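Progress report to the Sirkard Manufacturing Fund
Reporting period ending 2022-11-17
Grant line: Press brake and laser cell, Lins plant

1. Status against plan

The laser cutting cell is installed and has been in daily use since the second month of the period. The press brake is installed and wired but has not been released for customer work. Spending is within the approved budget on both lines. One milestone, the transfer of bracket work from the Skutotstead shop, is behind schedule and is covered in section 3.

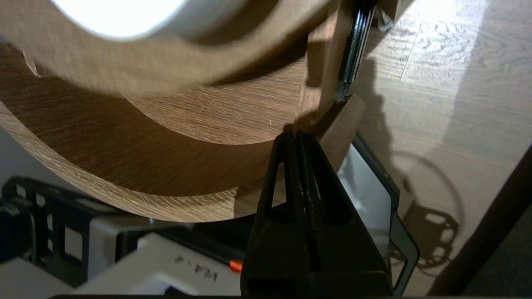 Latine Metalworks / Fabrication Engineering
Report prepared by Lempi Koskela

2. Laser cell

The cell was accepted after a run of 470 parts in mild steel and stainless. Of these, 469 met the drawing on first measurement. The rejected part had a burr on an inside corner and was traced to a worn nozzle. Nozzle checks are now done at the start of each shift and logged on the job card.

Cut files are drawn from the same library used at Skutotstead. Older files carried a kerf allowance suited to the plasma table and had to be corrected one at a time. The correction is finished for carbon steel. Aluminum files are still being worked through, and aluminum jobs stay on the plasma table until that is done.

Assist gas use was higher than planned in the first weeks - the default pressure settings from the installer were left in place for thin sheet. Settings by thickness have been entered and locked. We will report a full quarter of gas figures next time, when the numbers cover a normal mix of work.

3. Press brake

The brake was leveled and anchored on the new pad. The back gauge repeats within tolerance across the full bed. Crowning does not yet hold on long parts, and bends in heavier plate open up slightly at the center. The supplier has replaced one hydraulic valve and plans a second visit to adjust the crowning table. Until then the machine is used for short test pieces and operator training only.

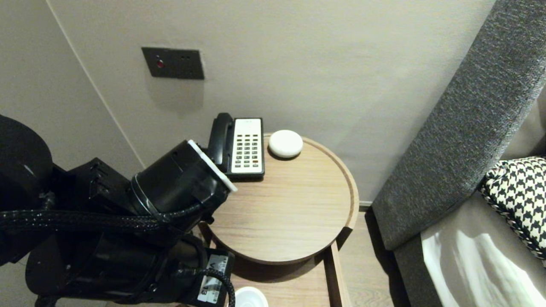
Service response on the brake has been slower than the contract allows. The agreement gives us a reply within one working day, and two of our requests went past that. Both had been sent through the supplier's web form. By telephone we have had better results, and faults that stop the machine are now reported by telephone first, with the written request sent afterward for the record. The supplier has been told of this change and has given us a direct line to the service desk.

The late release of the brake has held up the bracket transfer. Brackets are still cut at Lins, sent to Skutotstead for bending, and returned for welding. The extra freight is being paid from our own operating budget and is not charged to the grant.

4. Tooling and training

The punch and die set was delivered complete except for one gooseneck punch, which is on back order. It affects deep return flanges only. Tooling is stored by profile and marked with its load limit.

There are 5 operators signed off on the laser. Brake training has covered setup, tool changes and the light curtain. Sign-off on production bending will follow release of the machine, and no dates have been given to the operators yet.

5. Costs

The laser line is fully invoiced and paid. The final payment on the brake is being held until acceptance, as the purchase terms allow. Anchoring cost 700 dollars more than quoted - the old slab was thinner than the drawings showed - and this was covered from contingency. No change to the total award is requested.

6. Next period

Work will go in this order: crowning adjustment, acceptance run on the brake, operator sign-off, bracket transfer. We ask the Fund to move the bracket transfer milestone to April. The remaining milestones can stand as written. Acceptance measurements for the brake will be sent as a separate attachment once the run is complete.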